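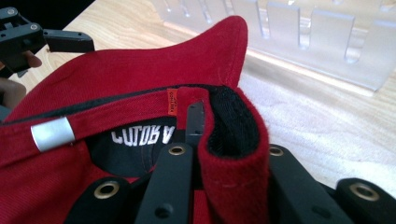
Handling of Soft Goods, Unit 3: When the Grip Goes Wrong
Course handout, Hebden lab group
Prepared by Callum Mapplebeck

Please read this before the practical session and bring it with you. You need also your notes from Unit 2, because we use the same words for the parts of the gripper (fingertip pad, inner finger, outer arm, pivot).

1. What happened in April

In April the Venell cell had a fault during a cap folding job. The task was simple on paper. One gripper takes the cap at the back edge, near the strap. The second one holds the brim. Then the cap is turned and put down in the tray.

On run 403 the rear gripper closed on the cap and reported a good grip. The arm started to lift. One fingertip pad had gone into the opening under the strap, which was planned, but the other finger had caught the strap together with the folded edge. When the second gripper pulled the brim, the strap became tight and the cap could not turn. The controller saw that the cap was late and increased the force. It did this two times before Amber Furnival pressed the stop. The strap came out of its buckle and the pad was torn from the finger. No person was hurt, but Bradley Entwistle had his hand close to the brim at this moment, and for this reason the lab treats the case as a safety matter and not only a broken pad.

2. Why the controller believed the grip was good

The controller of the Drumari gripper measures two things, the opening between the fingers and the current of the motor. With a hard object these two are nearly enough. If the fingers stop at the expected width and the current goes up, there is something between them.

Cloth is different. A cap edge can be one layer, or it can be a fold with lining inside, and it becomes thin when you squeeze it. We had set a wide window for the width, so that all these cases would be accepted. A strap plus one layer of fabric has almost the same width as a fold of the edge. So the wrong grip fell inside the window, and the log shows "grip OK" with no warning.

Clive Bramwell had asked in the winter if the window was too wide. The answer in the minutes is "will check after the tests". It was not checked.

3. The second mistake

The retry rule was written for boxes. If a box does not move, usually it is heavier than expected, and more force is a sensible answer. For a cap held at two places, more force is the worst answer, because the two grippers pull against each other. The rule was copied from the box program into the cap program and nobody changed it.

Remember the difference between these two situations:

Load is late and one gripper holds it: more force may be correct, up to the limit.
Load is late and two grippers hold it: stop both, open the one with the smaller load, wait for the operator.

4. What was changed

The width window is now set for each product and each grip point separately.

Before any lift there is a small test pull of 15 mm at low speed. If the force rises during the test pull, the grip is rejected.

The retry rule is removed from all programs with two grippers.

After a stop, the fingers stay where they are for 2000 ms and then relax slowly. Before, they opened at once, and a stretched strap can jump.

Hands stay away from the brim and strap whenever the arms have power. If you guide a gripper by hand, you hold it behind the pivots, never at the fingers. Carol Staniforth will stop the session for everybody if she sees this rule broken, so please take it seriously.

5. Work for the practical

Work in pairs. One person is at the stop button and does nothing else. Change places after each set.

a) Take a cap with a cloth strap and make a correct grip on the back edge. Write down width and current.
b) With the power off, place the strap by hand between the fingers together with the edge. Move away, switch on, close. Write down the same values.
c) Choose a window which accepts the first and rejects the second. If you can not find one, say so in your report and explain what other signal you would use.
d) Repeat with the cap turned upside down. The lining slides more than the outer fabric and your values will probably move.

The report is two pages at most. Tables can be written by hand if they are readable. Students from the Gudotley group give their report to Amber, all others to me.

Reading for next time: the fault log of run 403, complete, and the first part of the Unit 4 notes on force limits.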